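The Last Lobby

Stetska was closing its servers at midnight, and Declan Costello had 145 crates left to break.

He had started the game in college and quit twice. It was a platformer, bright and loud, with a small orange badger who ran through castles and swamps. The badger's name was Murthy. You could play it alone, but the last world, Vaklow, only opened online with a full party of four. Declan had never finished Vaklow.

At nine he sat down at his desk with a sandwich and logged in. The lobby list had one room in it. Two players were inside, Yeshi and Bernadette. He knew their names from years back but had never heard their voices. He plugged in his headset and said hello.

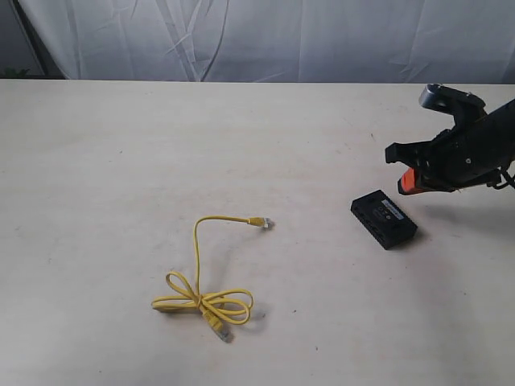 Yeshi said they had been waiting since six and had almost given up on finding anyone, so could he please not leave, even to eat.

"I have a sandwich here," Declan said.

"Good," said Yeshi.

They ran the swamp levels to pass the time. Bernadette was the best of them. She took the rope jumps without stopping and waited at the top. Declan fell on the second one eleven times. He remembered the music before he remembered the controls.

At ten thirty he called Aisling McGrath. They had shared an apartment when the game was new, and they hadn't talked since she moved out in August three years ago. The phone rang for a while.

"Do you still have your Murthy account?" he asked.

"Declan? What time is it?"

"It closes at midnight. We need a fourth."

She said the download would take an hour on her connection. He said to start it. She didn't say yes, but she didn't hang up either, and he could hear her moving around and opening a laptop.

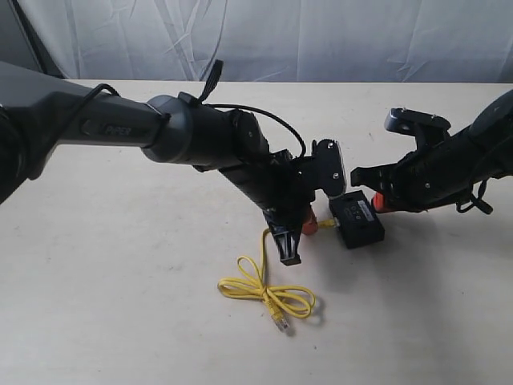

Bernadette wanted to know if this friend could do the bell tower, because you couldn't carry anyone through the bell tower. Declan said she used to do it with one hand while she was on the phone with her mother.

Aisling's badger dropped into the lobby at 11:34. It was still wearing the green scarf.

"Which button is jump?" she asked.

The gate to Vaklow opened. There were 208 steps up to the tower, and the bells swung across them in pairs. Aisling missed the first pair and got the rest. Yeshi was yelling directions that were all a second late. Declan broke crates as he went and stopped looking at the counter.

They reached the roof at 11:58. The boss was a big stone owl, asleep. Bernadette asked if they should wake it up.

"Let it sleep," Aisling said.

So they sat the four badgers down on the edge of the roof. Yeshi asked Declan if he had finished his sandwich, and he was telling her no when the screen went to the menu.

Aisling was still on the phone.

"Is that it?" she said.

"I think so."

"Okay," she said. "What else do you have installed?"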